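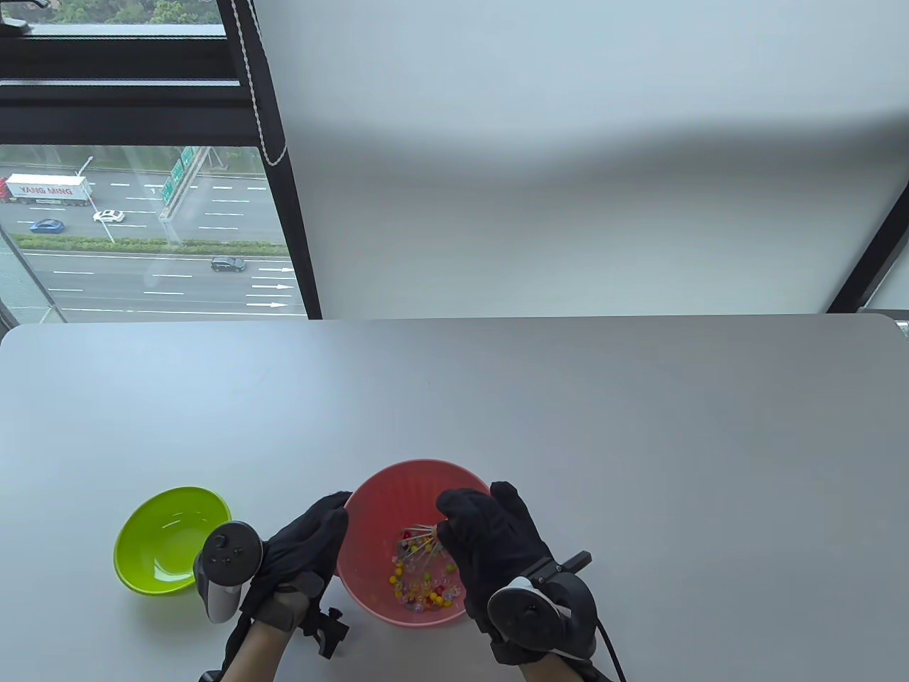
**1.** Every August somebody sends me a video of a robot folding a T-shirt and asks if I'm finally convinced. I'm not. A T-shirt on a bare table is about the easiest thing in my laundry room. Show me the fitted sheet, or a sock that's inside out and stuck in the leg of some jeans.

**2.** My test is smaller than a T-shirt anyway. It's pins. Straight pins, the kind with colored heads, all tangled up in a bowl. Take out one yellow one. Leave the rest where they are. I sew for a living (hems and zippers mostly, upstairs from a tile shop in Gultcombe) and I do this all day without looking.

**3.** Think about what's in that job. The heads are tiny and slick. The shafts cross over each other so pulling one drags three more along. The bowl wants to slide. If you pinch too hard the pin spins on you, and if you pinch too soft you get nothing. My fingers know all that and I couldn't write it down for you if you paid me.

**4.** "But they learn from people now, you don't have to write it down." Yes, I've read that too. A person does the chore a few hundred times with gadgets strapped on and the machine studies the recordings. Fine. I believe it learns something. I'd like to know what it learns about a pin it has never felt.

**5.** Someone is going to reply with the Golisa demo. I watched it twice. Lovely kitchen. It takes 17 minutes to clear a table for 2 people, and there's a jump in the middle where a plate goes from the table to the rack and we don't see how. I clear that table in the time it takes the kettle to boil, while on the phone, annoyed.

**6.** Mugs are my other test, and people laugh at that one because a mug sounds easy. It's a cup with a handle on it! The handle was put there so you could grab it! 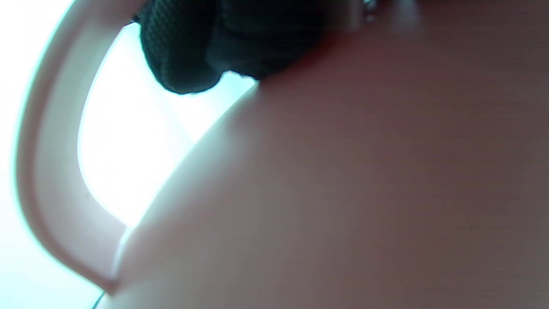

**7.** The handle is made for a hand with fingers that go through and curl, and a thumb that sits on top. Two flat pads closing on it is a different business. Then the light comes in from a window behind and half the thing washes out to white. You and I squint and reach anyway, and if we miss by a little we feel it and fix it before we've noticed.

**8.** I will give them this much: a mug is a better use of everybody's time than a backflip. I have never needed a backflip in the shop.

**9.** Had a long back-and-forth Sunday with a man who says he does warehouse automation for Tarigan. Polite guy. He says boxes are pretty much handled, bags are getting there, and "loose small stuff" is where everybody goes quiet. Loose small stuff is my entire job. It's also most of a house, if you look in the drawers.

**10.** He also said I should stop thinking about whether it can do the thing once and ask how many times in a row. I like that. Say it puts away 200 mugs and breaks 2. Sounds great on a slide. In my cupboard that's a lot of sweeping, and the sweeping is a chore too, so who's doing that one?

**11.** Same math for pins, only worse. A mug on the floor makes a noise. A pin on the floor is quiet until your foot finds it -- or the customer's kid does. I don't want a machine that's pretty good at pins.

**12.** Somebody asked what I'd actually pay for. OK, here's the list:

- Sort the pins by length, overnight, I don't care how slow. Take nine hours. Just don't drop any and don't bend any.

- Pick thread off the floor without eating the cord of the iron.

- Wash the mugs by the sink, all of them, including the one with bobbins in it, and take the bobbins out first.

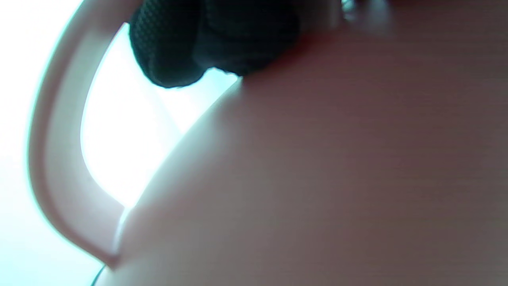
- Turn a coat sleeve right side out. I've seen grown men fail at this so I'm not holding my breath.

**13.** You'll notice there's no sewing on there. The sewing I like. It's the bits around it I'd hand over, and those are the bits that need fingers.

**14.** To the person who said "give it two years": you said it to me on here the last time too, when it was the Sotham arm that was going to be in every kitchen. I went looking and the page for it is a mattress store now.

**15.** I'm not against any of it. My wrists hurt. If a machine could do the pins tomorrow I'd clear a shelf for it tonight and buy it a little mat. I just want to see it done in one take, with the bowl full and the blinds up, by something that hasn't met my pins before.

**16.** Muting this for a while, I've got a bridesmaid dress with a zipper that was put in by somebody who hates women. If you have a video of a machine picking out one pin, send it, I'll look at it after supper. No T-shirts please.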